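Brutdale Faculty and Staff Newsletter

One front door for department requests

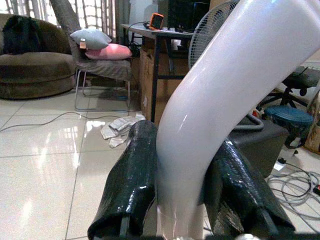
We're so happy to finally share this one! Starting Tuesday, every department at Brutdale College will send its room, travel and hiring requests through a single office, the new Academic Services Desk on the second floor of Kivi Hall. If you've ever walked a form from the dean's office to the registrar and back again (and we know plenty of you have), you'll understand why we're excited.

Last year 432 requests had to be sent back because they had gone to the wrong office. Most of them were fine otherwise. With the new desk, you hand in one form, and the staff there work out whether it needs a chair, a dean or the provost to sign it. Anything under $1000 now needs only your department chair's approval, so small purchases like books and lab supplies should move along much faster.

Department coordinators, your reporting lines stay just as they are. You'll still answer to your chair, and your chair will still answer to the dean. The change is in where the paperwork goes, and the old drop boxes outside the dean's suite will stay open through November for anyone who still has the blue forms.

The desk is open until 3 p.m. on weekdays, and the team would love to meet you, so stop by and say hello even if you don't have a form in hand! Questions about grant paperwork should still go to the research office for now, as that move is planned for spring.

Related items
Flomex sign-in changes for part-time faculty
Who signs what: a short guide for new chairs
Fleltaron Fund travel awards open for fall

Contact the newsletter office | © Brutdale College | Back to top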